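Hamon Plastic Stool - Assembly and Care FAQ
Plaltum Home Help Centre
Last updated 24 September 2018

Most questions we get about the Hamon stool are about fitting and removing the legs. If yours isn't answered on this page, use the contact form and quote the order number from your receipt.

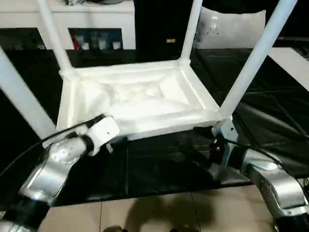
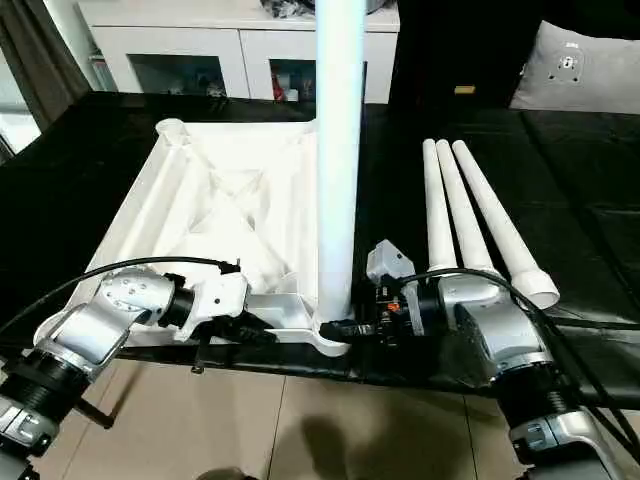
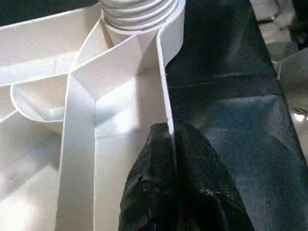

White plastic parts during assembly. First picture: stool upside down with all four legs pointing up.

Do I need any tools?
No. The legs push in by hand. Please don't use a hammer, even a rubber one.

What should I work on?
A table or a clean floor with a cloth over it. Turn the seat upside down so the ribbed side faces you and fit the legs from above.

Which leg goes where?
Any leg fits any corner. Lay them next to the base, stand the first one in its socket and work your way around.

How far in should each leg go?
Until it stops. Hold the base firmly beside the socket and push straight down with a slight twist. A leg that still rocks isn't home yet.

One leg is tighter than the others. Is it faulty?
Probably not. New sockets can be stiff. Wipe the end of the leg with a damp cloth and try again. If it still won't seat after a few tries, stop and contact us.

The stool wobbles on my floor.
Turn it back over and check all four legs. Tiled floors are often uneven at the grout lines, so try it in another spot as well.

Can I take it apart again?
Yes. Twist each leg as you pull. We suggest doing this no more than 6 times a year, as the sockets loosen with use.

Can it stay outside?
Under cover, yes. Full sun will yellow the plastic. Bring it in before winter - in colder areas that means October.

How do I clean it?
Warm water and dish soap. Dirt collects between the ribs under the seat, and an old toothbrush gets it out. No bleach.

Do you sell spare legs?
Yes, singly or as a set, part number 325. Delivery takes 14 days. Legs from the Ferkon and Magalhães stools are a different diameter and won't fit.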